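Two-arm assembly of a tube frame: second upright goes in crooked, gripper cable gets in the way
Home and Workshop Automation > Manipulators
Posted by Ruwan Weerakoon, 17 March 2019

I have two arms on a bench in a shared workshop, each with a parallel gripper, and I am trying to get them to assemble a small shelf frame made of white tube. The kit is a Grodden. The uprights push into ring fittings at the corners of a flat white panel, then the next layer goes on top.

The first upright goes in without trouble. On the second, the right arm grips the tube low, near the base, and the top wanders. By the time the bottom end reaches the fitting the tube is leaning enough to catch on the rim. The arm then keeps pushing, the panel slides on the black sheeting, and I hit the stop.

I have tried:
- dropping the approach speed to 40 per cent
- raising the grip force (marks the tube, no other change)
- re-teaching the insertion pose 6 times

The cable to the left gripper also loops over the back of the wrist and swings across the panel when joint 5 turns. I'd prefer not to reroute it through the arm. Controller is a Dolano, position control only, no force sensing at the wrist. Photos at the end of the thread.

Pranab Sivakumar
Your grip is too low. A long tube held near one end pivots between the fingers, and extra force won't fix that if the finger pads are flat. Two changes:

Cut a V-groove into the pads, or print new ones. A V on one side and a flat on the other is enough for round tube. Line the V with thin rubber and you can bring the force back down.

Move the grip up to some 12 cm above the bottom end. You will need to re-teach the pick as well as the insertion, as the tool offset changes. Check that the wrist still clears the panel at the bottom of the stroke.

Use the left arm to hold the panel while the right one inserts. With position control the panel has to be fixed or the error goes into sliding it. Set the left gripper down on the near edge, then start the right arm. If your controller can't synchronise the two, put a wait on a shared output.

For the cable, leave a service loop at the elbow and tie it down at the forearm with hook-and-loop. Don't tie it across a joint. Run the wrist joints through their full range by hand before you power up.

Kasun Thambiah
just get a wrist force sensor, you'll be fighting this forever without one

Tania Munasinghe
A sensor would help, but it is a large expense for one frame. I did a similar job with position control and a spiral search. Lower the tube until it is 2 mm above the fitting, move in a small outward spiral, and step down at each point. If the following error on the vertical axis goes past your limit, back off and try the next point. Slow but repeatable.

Chamfer the end of the tube too, if it has no cap. Pranab is right about the pads, so do those first. The search only corrects position. It does nothing for a tube that is leaning.

The sheeting is a problem in its own right. It creases and moves under the parts. Pull it tight and clamp it, or put a rubber mat under the panel.

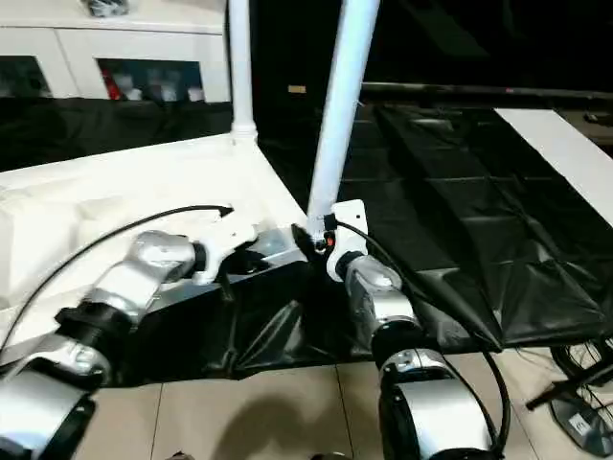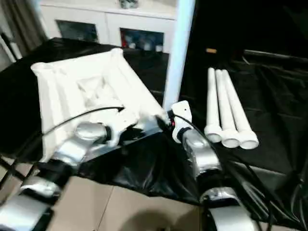
First photo: right gripper low on the leaning tube, left gripper over the panel. Second photo: left gripper on the corner of the open box, three tubes laid out on the right.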